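Introduction to Automation – Handout 4
Notes from our visit to the Covstead open day
Prepared by Aniela Adamczyk

These notes are for everyone who came along in November, and for those who couldn't make it. Please read them before the next tutorial and bring your own scribbles too, as I certainly didn't catch everything. What a good afternoon it was!

1. Where we were

Covstead runs its home robotics demonstrations in a practice kitchen, and we had the 2 pm session with Hanyu Tang. The arm works at a marble-patterned counter with a bamboo cutting board in the middle and the usual kitchen things close by. I loved how ordinary it all felt. Most of you have only met robots in the factory chapter of the textbook, where each part arrives in the same spot facing the same way. A kitchen gives you none of that, and it's a terrific place to start asking hard questions.
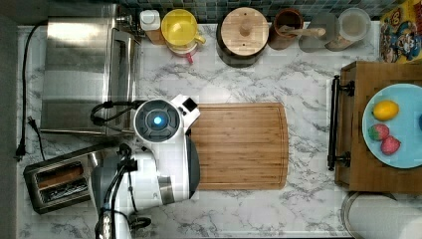
2. Reach and workspace

Hanyu began with reach. Every arm has a region it can get to, called its workspace, and a smaller region where it can get to things at a useful angle. The second one matters far more in a kitchen. Think about a lemon on a plate at the far side of the tray – you might be able to touch it from the side, but picking it up cleanly is another job.

Terms to know:
Joint – a place where the arm can turn or bend.
Link – the stiff section between two joints.
Wrist – the last few joints, which set the angle of the gripper.
Gripper – the part that opens and closes on an object.

Vesna Dumitrescu asked a great question about cables. An arm that can turn freely on paper may be held back by its own wiring, so the planner has to treat that as a limit as well. Add it to your list of constraints from Handout 3.

3. Planning a move

We spent a good while on the difference between a path and a trajectory. A path is the line the gripper follows. A trajectory is the same line with timing added: how fast, when to slow down, when to stop. Slowing down early costs a bit of time and makes the grasp much more reliable, and Hanyu was very keen that we remember that one.

The planner also has to leave room for whatever is standing on the counter. A tall jar at the back and a toaster oven at the side both take away routes that would be fine on a bare table. 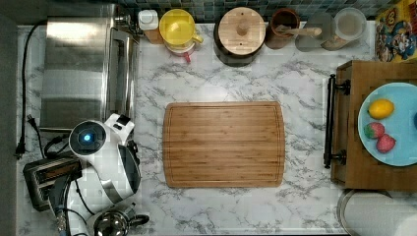

Why not just record one good movement and play it back every time?
Playback only suits a counter where everything stays put. Shift a plate by the width of a finger and the gripper may close on air, so the arm needs to look first and adjust.

4. Seeing the objects

This was my favourite part. Shiny metal is hard for cameras, as reflections move when the viewpoint moves, and clear glass is hard too. Matte toy food and a wooden slice of toast are much kinder. Now put a slice upright in a toaster slot and the puzzle changes again: only the top is showing, and the gripper has to come down nearly straight.

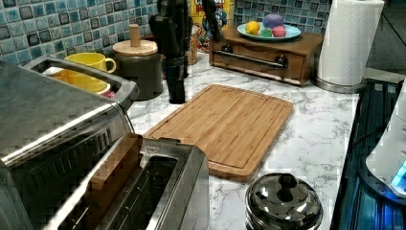

Guilan Bai wondered whether a softer gripper would do more good than a better camera, and argued that a forgiving grip lets you get away with a poor guess about position. Haoran Dong disagreed and would spend the money on sensing every time. We'll pick this up in the tutorial, so come with an opinion!

5. To do before the tutorial

Write 200 words on one kitchen job you would give to an arm, and one you wouldn't.
Sketch a counter from above and shade the part an arm could reach from one corner.
Bring one question for Hanyu, who has kindly offered to answer a batch by email.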